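Gunovau Institute of Continuing Studies
Introduction to Workplace Ergonomics
Unit 4 Handout: Light, Glare and Close Work

Reading for this unit: course packet, section 4. Bring the completed lighting worksheet to the seminar in September.

4.1 Terms used in this unit

Illuminance is the amount of light falling on a surface, measured in lux. Luminance is the amount of light a surface sends toward the eye. The two are often confused in student reports. A white desk and a black desk under the same lamp receive the same illuminance, but the white desk has a much higher luminance and will look brighter to the person seated at it.

Contrast is the difference in luminance between an object and its background. A worker reading gray print on white paper depends on contrast more than on the total amount of light in the room.

Color temperature describes whether white light looks warm or cool and is given in kelvins. The lamps in the teaching rooms at the Bajwa Building are rated at 4,000 kelvins, a neutral white.

4.2 Glare

Disability glare reduces what a person is able to see. Discomfort glare causes annoyance or fatigue without necessarily reducing vision. Both may be present at one workstation. Students should record them separately on the worksheet, using the codes DG and CG.

Large pale surfaces close to the worker deserve particular attention. When a dark object is held against such a surface, its outline is easy to see while detail on the object itself may be harder to make out.
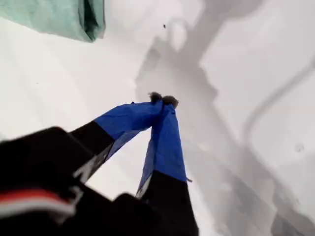 Figure 4.2. Dark two-finger gripper against a bright white work area.

Glare may be reduced by moving the lamp, by changing the angle of the work surface, or by choosing a matte finish. Lowering the overall light level is the least preferred measure and should be justified in writing if recommended.

4.3 The Clukard office survey

The survey discussed in lecture covered 100 desks at the Clukard regional office. At 18 of them, the main source of glare was a window behind the screen. Blinds had been fitted throughout the floor, but their use was not recorded. Students should consider how this omission limits the findings.

4.4 Preparation for the seminar

Select one workstation to which you have regular access. Take readings at the center and at each corner of the work surface, first with daylight excluded and then under normal conditions. Vakeo light meters may be borrowed from the equipment desk for 2 hours at a time on presentation of a student card. Meters must be returned with the sensor cap in place.

Worksheets without units will be returned unmarked.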